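News from the Gritska Robotics Club
5/28/19

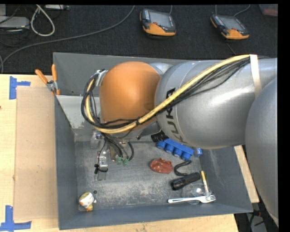 The club's arm over the gray bin, with a fork, a flashlight-shaped tube and other odds and ends waiting on the right.

What a spring it has been for our bin picking team! They have put 283 hours into this project since the fall, and anyone who stops by the Fetell building after classes will hear all about it (bring a snack, you may be there a while). The job sounds easy enough - reach into a bin of mixed household things, take hold of one, and lift it out - but clear plastic has given the students no end of trouble, and the soft items are not far behind.

Their picking program, which they named Kendo, is now on version 12, and at the last practice it managed 86 good picks before supper. We were so proud we forgot to order the pizza.

The team is off to the Aaltonen student meet in July, and thanks to your kindness at the bake sale we have $1,770 toward the trip. Families are welcome at any practice before then, so please do come and say hello!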